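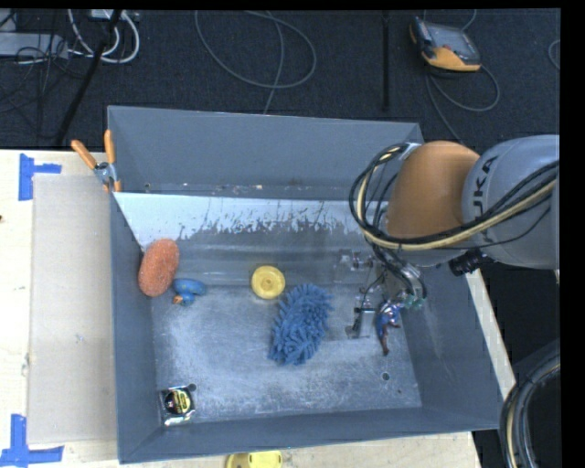

Cell 5 - Periodic Inspection Checklist, Mixed Item Picking
Site: Draswood returns hall
Inspected by: Fulvio Sala
Reviewed by: Ginevra Santoro
Period: December

1. Bin and table

1.1 Bin seated on tabletop, no rocking. OK
1.2 Bin floor free of burrs. OK
Comment: Scuffing on the floor is cosmetic. Checked by hand with a cut glove.
1.3 Sloping panel secure at the back wall. OK
Comment: Scraped marks under the white strip to be compared at next inspection.
1.4 Spring clamp tight on the rim. Action
Comment: Replace with a bolted bracket. Operators now lean over the bin far less than they did at the hand-sort bench, so a loose clamp could go a full shift without being noticed.

2. Arm and gripper

2.1 Cable bundle strapped along the arm, no chafing. OK
2.2 Gripper finger fasteners at torque. OK
2.3 Dropped item triggers stop and retry. OK
Comment: Tested with soft and hard items, 10 drops each.

3. Floor and access

3.1 Cables clear of walking route. Fail
Comment: Loops on the carpet behind the table. Fit cable covers before the evening shift uses the rear access.
3.2 Pendant on its hook when not in use. Fail
Comment: Second time. The hook is on the Wikström cabinet, too far from the table - move the hook.
3.3 Emergency stop reachable from both sides. OK

4. Staff and task changes

4.1 Sorters retrained as cell attendants. Open
Comment: 18 on the list, 5 still to complete the lockout module. Until then they may refill the bin only with the arm stopped.
4.2 Manual lifting reduced. OK
4.3 Attendant workload reviewed. Open
Comment: Attendants report more standing and watching than before, and fewer breaks in routine. Skerkell rota proposes a swap to packing every 200 cycles. Santoro to confirm with the shift leads.

Cell released for day shift only. Items 3.1 and 3.2 to be rechecked before evening use.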